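Merrick cell -- notebook, 2021-09-19
Right arm, gripper and wrist check, ornament setup
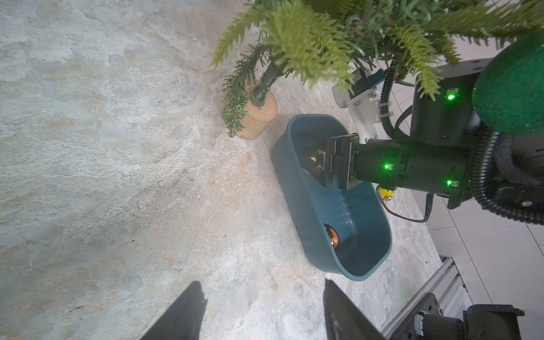

Dark ornament in the fingers, copper one still in the tub. Tree overhead.

Started with the gripper complaint from the last entry (slips on shiny round stuff). Read back through July first. Same complaint there, two entries, both closed with "cleaned pads". So cleaning helps for a bit and then it comes back. Want to find out why this time.

Power down, e-stop in, tag on the switch. Pads off. Old pads had a polish on them right where a ball touches, a narrow stripe, rest of the face still matte. Wiped one with alcohol to see, stripe stays. Not dirt, wear. Fitted the new Nustik pads, both fingers, same batch. Let the adhesive sit over lunch with a clamp on. Note for whoever does this next -- the Nustik sheet wants the metal scuffed first and I nearly skipped it. Scotch-brite, wipe, wait, then stick.

Finger screws: one was loose, left finger, lower hole. Quarter turn maybe. Backed both out, dab of blue threadlocker, back in. Paint marker across the heads so we can see if they move.

Zero after pad change. New pads are thicker so the closed position is off, gripper thinks it's still open when the pads are touching. Re-ran the homing from the Plernurico panel. Failed the first time with a position timeout, went through on the second. Dont know why. Wrote the new closed value on the tape inside the cabinet door, old one crossed out, please don't peel it.

Cable at the wrist. Conduit loop was OK in the middle of travel but with the wrist rolled all the way over it pulled tight on the housing side. Let out more slack at the upper clip and re-tied. Jogged wrist roll end to end at slow speed with a hand on the e-stop, no tugging now. Slack loop does come closer to the branches when the arm goes in under the tree. Watch this. If it snags, the clip goes back one hole and we limit the roll in software instead.

Thin black cable still hangs low under the wrist. Left it. Needs a proper clip, the zip tie I tried slid off.

Wrist sensor on the white bracket: bracket not cracked, I flexed it and looked at the layer lines near the base. Screws fine. Branches get in front of the sensor when the arm reaches into the tub from the right, can't do much about that with the tree where it is. Tried bending the lower branches up, they droop again. Could turn the tree in its stand. Could also move the tub toward us, there's plenty of clear marble on this side, but then all the taught approach points shift and I don't want to reteach twice in one week.

Pick check from the tub. Speed at 50 percent, force at the old setting to start. Small ornament ok. Dark glossy one ok, held thru a full lift and a slow shake. Copper one rolled away to the low end when the fingers touched the tub wall first. That's approach, not grip. Moved the approach point in toward the center of the tub and dropped the last part of the descent to a crawl. Better after that. Not calling it fixed till it's done a full day.

Do NOT raise the force to cover for bad approach. We cracked ornaments that way in July and spent an afternoon getting glitter out of the finger slides.

Tub itself wanders on the marble when a finger pushes the rim. Putty under it for now. Gunduvier sells a thin grippy mat, have asked for a price. Whatever we use has to come off the stone without a mark.

Controller log: 1,013 warnings since the last clear, I expected a mess. Nearly all the same one, wrist temp poll late. Comms thing, not heat, housing was barely warm to the hand. Saved the log to the share under merrick/right_arm and cleared the counter so we get a clean number from here.

Left arm: not touched today. Has the old pads still. If the new ones hold up on the right, do the left the same way, and rehome it after!!

Still open
-- clip for the thin cable
-- mat price from Gunduvier
-- why homing timed out first time. check again from a cold start
-- order more Nustik pads, one pair left in the drawer
-- reteach the hang points once the tree position is settled, they're taught to the old branch positions

Tag off, panel back on, cell left in manual. Torque driver is in the wrong drawer agian, second from the top, I was out of time to sort it.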